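FOR IMMEDIATE RELEASE
06/11/2024

Prerkton publishes free guide to removing hair dye stains, built from replies to a viral post

DRASBRIDGE — Household advice site Prerkton has released a free online guide to getting hair dye out of sinks, grout, towels and skin. The guide is based on replies to a post that spread widely last September, in which a Drasbridge resident showed the bathroom she had turned purple while coloring her hair at home.

The post, which asked only "will this come out before my landlord gets here," drew 3,168 replies. Many were jokes. Prerkton's editors read all of them and found 1,054 that gave a cleaning method of some kind. After repeats were removed, 200 separate methods were left, and each was tried at least once on dyed test pieces of tile, enamel, painted drywall and cotton.

Said Samir, who edits the site's stains section, said the testing took longer than planned. "A lot of the replies said the same thing in different words, and a lot of them left out how long to wait," he said. "We ended up running the baking soda ones again because the first set of times was no good."

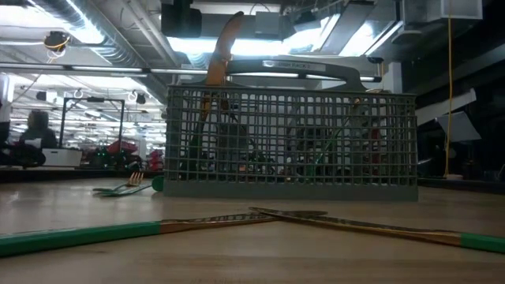

What the guide covers

The guide is split by surface. Each page says what to try first, how long to leave it on and when to stop. Fresh dye on glazed tile came off with dish soap and warm water in most tests. Dye that had been left overnight on grout was much harder, and the guide says plainly that some of it will not come out.

Rubbing alcohol worked well on enamel sinks and poorly on painted walls, where it lifted the paint. Toothpaste, the most common suggestion in the replies, did a fair job on skin around the hairline and very little anywhere else. Hairspray gets its own short entry. It made no difference on towels.

One page lists methods from the replies that readers should not use. Mixing bleach with ammonia or with vinegar is at the top of the list, since both mixtures give off harmful fumes. Bleach on its own is covered for white cotton only, with a note to open a window and rinse well.

Readers who have already tried something are asked to rinse the area with plain water and let it dry before starting another method.
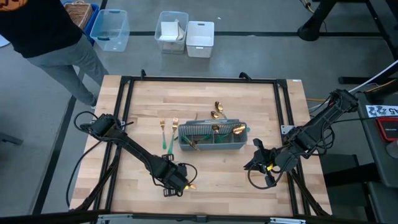
Parisa Bakhtiari said the most useful part for her was the waiting times. She had scrubbed at a red stain on a bath mat for an evening and given up, then read that the soap needed to sit for half an hour first. She added that she would like to see a section on vinyl flooring.

Vinyl and laminate pages are in preparation, along with a page on beard dye — a steady request since the guide first went out to newsletter readers.

Availability

The guide is free to read on the Prerkton site and no sign-up is needed. A two-page print version, laid out for the inside of a cabinet door, can be downloaded from the same page. Teachers, salons and housing offices may copy the print version as long as the Prerkton name stays on it.

Readers can send in methods that were missed using the form at the bottom of each page. Please include the surface, the dye color and how old the stain was.

About Prerkton

Prerkton publishes plain-language advice on cleaning, laundry and small repairs. It is based in Drasbridge.

Media contact: Said Samir, Prerkton press desk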